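Product Review: Valente Two-Arm Home Assistant, Laundry Package
Reviewed by Celeste Cordeiro
January 11, 2023

The Valente is sold by Fostia at $3,510, with the laundry package offered as a $400 option. The manufacturer presents it as suitable for the daily care of clothing in an ordinary living room. This review considers whether that claim can be accepted at present.

Sorting by color was reliable in our trials. Folding was less so. Towels and pillowcases were completed to an acceptable standard, but small garments took over 12 minutes each and were often left with a sleeve or waistband turned under. Soft furniture added to the difficulty — the unit performs better on a firm, level surface. 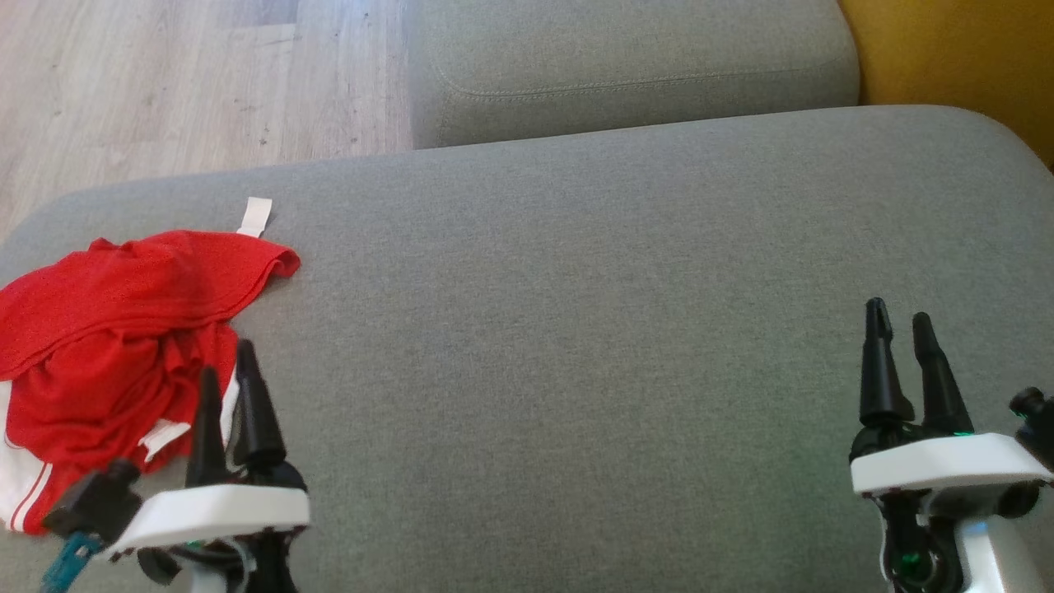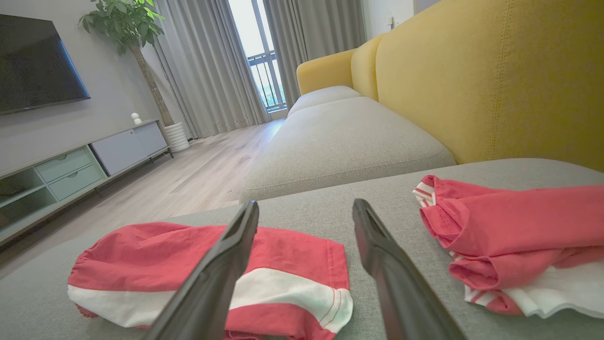
Red and white clothing on gray upholstery.

The competing Clurker unit costs less but has a single arm and cannot fold at all. Buyers who need help with floors or dishes will find neither model adequate.

Noise was modest, and the 60-page manual is clearly written. Fostia has stated that a software update for small garments will be issued in June. Until it has been tested, we recommend the base unit without the laundry package.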